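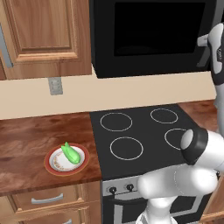 A simulated kitchen in Flutau, with the arm in front of the stove and a plate with a green vegetable on the counter.

Flutau is a simulated kitchen test used for comparing robot grippers, arm controllers and camera positions. It was made by the software group Groltent and was first given to outside users in March. The test does not need a real robot. A gripper is loaded as a model, fixed to a simulated arm, and asked to do short household tasks near a stove, a microwave and a counter.

Background

Earlier tests from Groltent used a bare table with blocks. Users complained that almost every gripper did well there, and that the results said little about work inside a cabinet or above a stove. The kitchen was added to answer this complaint. The first release had 20 tasks and the present one has 41.

Tasks
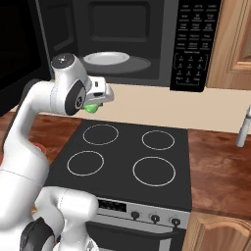
Most tasks ask the arm to move one object from one place to another. The food models are simple in shape, but their friction and mass can be changed by the user. A microwave task is considered one of the harder ones, for the wrist must stay clear of the door and of the walls of the cavity while the fingers hold the food above the plate. Long fingers help with the reach but they make the turn of the wrist more difficult.

A run is stopped after 610 control steps. A dropped object ends the run as a failure, also when it falls on the right surface.

Camera positions

Flutau offers fixed views beside the arm and one view from the hand.
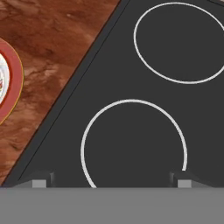 The hand view gives the controller a near look at the fingertips and the surface under them. Its weak point is that the body of a wide gripper can hide a large part of the picture. For this reason the guide advises to report the results with the hand view alone and with both kinds of view together.

Grippers and controllers

The standard set contains a two-finger gripper with flat pads, and the Tullard, a narrower two-finger design. Users may add their own models. Each pair of gripper and controller is run 300 times per task, with small changes in the start position of the objects.
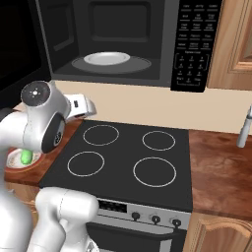 The Śliwiński controller, which slows the arm when the wrist comes near to a wall, is often used as the base for comparison. It is slow, but it makes few collisions.

Limits

Soft and wet food is not modeled. The contact between finger and object is also simplified, so a grasp that holds in Flutau may slip on a real arm.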